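Merle Kerslake has lived with the same cream microwave for two years and still speaks of it as one might speak of a lodger. "We get on," she says. "I wouldn't say we're close."

She writes the appliance column for the Jarkville newsletter, which goes out to 400 households, 200 of whom, by her reckoning, read it for the bin dates.
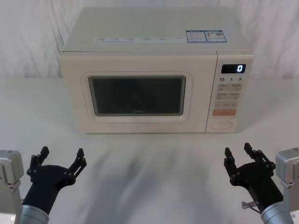
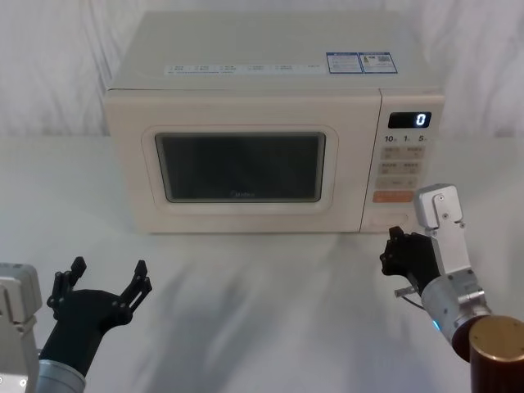
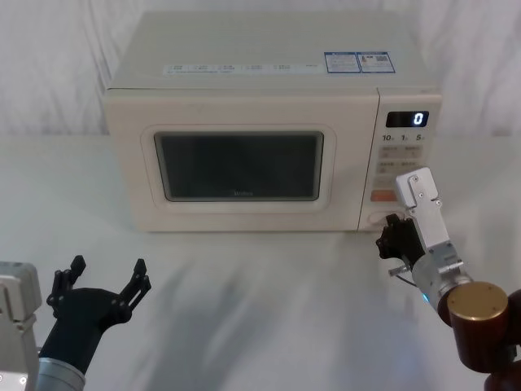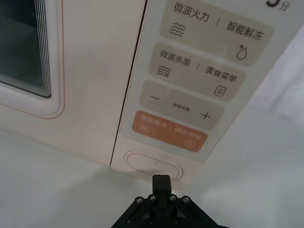
## On buttons

The labels on the panel are in Chinese, and Kerslake doesn't read Chinese. A neighbour wrote her out a crib, which she kept on the fridge until she knew it by heart. Power and smart defrost share one button, sterilising and the food menu share the next, then there's a minus and a plus with the settings between them.

"And then the orange one," she says. "Pause and cancel on the left, confirm and start on the right. Stop and go, on the same bit of orange. I've cancelled a lot of soup."

She has never once sterilised anything. The food menu she tried in September, with a potato. She would rather not go into it.

## On doors

What she does like is the door. No handle to snag a sleeve on, only the release button at the bottom of the panel. Her last oven, a Brundier, had a handle that came away in her hand at 16 months.

"I glued it. Then I glued it again – then I bought this."

Has she peeled off the stickers on top? She looks at me as if I'd suggested repainting it.

"They're not doing any harm," she says, and puts the kettle on.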